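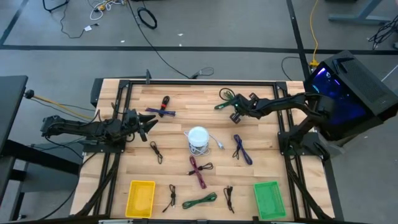 케이블 정리반 자주 묻는 질문

스케틱(Sketik) 로봇 동아리 활동 중 두 팔 로봇으로 케이블을 바구니에 담는 과제를 하는 반입니다. 신청 전에 끝까지 읽어 주세요. 읽고 나서 마음이 바뀌는 분이 매년 있는데, 그편이 서로 낫습니다.

로봇이 알아서 케이블을 치워 주나요?

그렇게 소개하는 홍보물을 보셨다면 저희가 쓴 것이 아닙니다. 학기 대부분은 사람이 팔을 조종해 시범 동작을 기록하는 데 씁니다. 그 기록으로 학습시킨 뒤에야 혼자 움직이게 해 보고, 그 결과가 시범보다 나은 경우를 저는 아직 못 봤습니다.

왜 하필 케이블인가요?

블록이나 컵은 어디를 잡아도 모양이 그대로입니다. 케이블은 묶어 놓아도 휘고, 겹쳐 놓으면 위의 것을 잡았는데 아래 것이 딸려 옵니다. 그래서 일부러 두 가닥을 십자로 겹쳐 놓고 시작하는 배치도 있습니다. 충전기처럼 둥근 본체에 긴 줄이 달린 물건도 섞는데, 학생들이 제일 싫어하는 물건입니다.

시범 기록은 얼마나 모으나요?

지난 학기에는 2,360건을 기록했고 검수 후 2,263건이 남았습니다. 숫자만 보면 많아 보이지만 비슷한 배치가 상당수입니다. 건수를 늘리면 성능이 따라온다는 말을 저는 그대로 믿지 않습니다. 배치를 바꾸지 않고 쌓은 기록은 같은 문제집을 여러 번 푼 것과 비슷합니다.

코딩을 못해도 되나요?

됩니다. 다만 '누구나 쉽게'라는 말은 쓰지 않겠습니다. 첫 2주는 조종 연습만 하는데 지루합니다. 파이썬을 조금 읽을 줄 알면 기록 파일을 확인할 때 도움이 되고, 모르면 그때 배웁니다.

두 팔이 부딪히지 않나요?

부딪힙니다. 작업대 아래쪽 가운데로 두 집게가 함께 들어갈 때가 가장 위험합니다. 조종하는 두 사람이 말로 순서를 정하고 들어가는 것이 규칙이며, 플랄레오(Plalleo) 제어 프로그램의 충돌 감지만 믿고 움직이는 것은 금지입니다. 감지가 늦은 적이 있습니다.
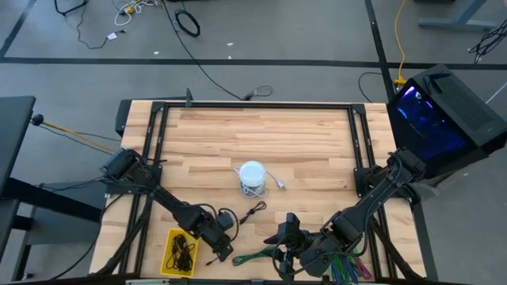 머게이트(Murgate) 대회에 나가나요?

5월 예선에 나갈 계획은 있습니다. 확정은 아닙니다. 대회 채점은 제한 시간 안에 바구니에 들어간 개수를 보는데, 뭉텅이로 집어넣어도 점수가 됩니다. 그걸 정리라고 불러도 되는지 반 안에서도 의견이 갈립니다. 점수용 동작과 수업용 동작은 따로 기록합니다.

에스코바르(Escobar) 과정을 먼저 들어야 하나요?

권장이라고 되어 있지만 필수는 아닙니다. 내용의 절반은 이 반에서 다시 다룹니다. 수료증이 선발에 유리하다는 소문은 사실이 아닙니다.

진로나 입시에 도움이 되나요?

모르겠습니다. 도움이 된다고 장담하는 곳이 있으면 근거를 물어보세요. 활동 확인서는 출석과 기록 일지를 기준으로 발급하고, 로봇의 성공률은 적지 않습니다.

기록 일지에는 무엇을 쓰나요?

시작 배치, 조종한 사람, 실패한 동작, 멈춘 이유를 씁니다. '잘됨' 한 줄만 적은 일지는 돌려보냅니다. 지난 학기에 돌려보낸 일지가 약 298장입니다.

견학만 해도 되나요?

가능합니다. 검은 테이프 선이 있는 바닥에서는 케이블을 밟지 않도록 조심해 주세요. 팔이 움직이는 동안에는 작업대 위로 손을 뻗을 수 없습니다. 신청은 동아리 게시판의 견학 글에 댓글로 남기면 됩니다.

최종 수정: 2020년 2월 9일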